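Tymofii Lysenko
2020-02-15

OK so I finally put up real shelving for the snacks and I need to tell people about it, because my family has stopped listening.

For years everything lived in one deep cupboard. You'd reach in for crackers and come out with a bag of lentils from who knows when. I bought the same granola three times in December because I couldn't see the other two. That was the breaking point!

So: black metal uprights, the kind with little teardrop slots all the way down, and wooden boards laid across. It's garage shelving, basically. I love it. I love it so much more than the nice cabinet I almost bought from Graslow.

The slots are the best bit. You hook the beam in where you want it, give it a tap with a rubber mallet, done. No screws. I changed my mind on the heights 4 times the first evening and it didn't matter one bit.

Sarahí Quintero asked how I decided on the spacing. Very scientific - I stood the tallest cracker box on the board, put my hand flat on top of it, and set the next shelf above my knuckles. A hand of room means you can tip a box forward and lift it out without knocking over its neighbors.

(She's doing hers this month too and has gone for the white Quezada uprights. They look great, but I'm sticking with black. It hides the scuffs.)

Now the fun part, which is the filling. I spent a whole evening on it with the radio on and I'd happily do it again.

Rule one in our house: boxes stay boxes. I tried decanting once, with matching jars and labels and everything. Looked gorgeous for a week, then I couldn't remember how old anything was or what was in it, and the kids wouldn't touch a bar that had lost its box. Fronts facing out, and you can read the whole shelf from the doorway.

Rule two: same thing behind same thing. If there's a Simple Mills box in front, the ones behind it are Simple Mills too. When the front one goes, pull the next one up. It takes a second and it works so well!!

Kids' bars go on the left, in the narrow bay, and crackers and the rest go on the right where there's more room. The ZBARs get a front spot of their own, chocolate chip, obviously. I don't make the rules on that one.

Flat boxes are still my weak point. They want to be stacked and then they want to slide. I've tried standing them up on their ends like books, and that's better, but you need something heavy next to them. Open to ideas here.

A few of you asked about the boards. Plain wood, cut to size at Druno, sanded on the top and front edge. I didn't varnish them. I might do a coat of Plollix wax in the spring if they start to mark, but so far I like how light they look against the black.

Put the heavy stuff low, by the way. Cans and flour at the bottom, snacks up where they're easy to grab. My first try had it the other way around and the whole thing felt wobbly every time I leaned on it.

Next job is the baking things, which are still in two bags on the floor. Three kinds of cocoa in there, I've looked. If anyone has a good way to store half-used bags of sugar, please tell me - I'm on a roll and I want to keep going!
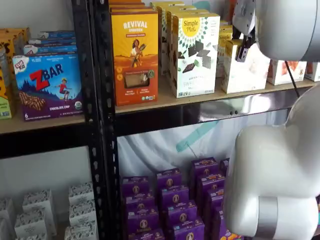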